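Ticket 730: Drafty back door, Zurkora weatherstrip
Opened 2026-03-03 by Joyce Ogola

Cold air comes in on the hinge side. The Preltex strip was replaced in October and has pulled away from the top corner.
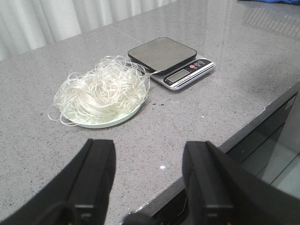 Kitchen counter, plate and scale

Reply from Ningsih Sutanto: Please close the door on a slip of paper and tell us where it slides out.

Joyce Ogola: Top 9 inches only.

Ningsih Sutanto: Sending a 40-inch strip. Ticket stays open until it is fitted.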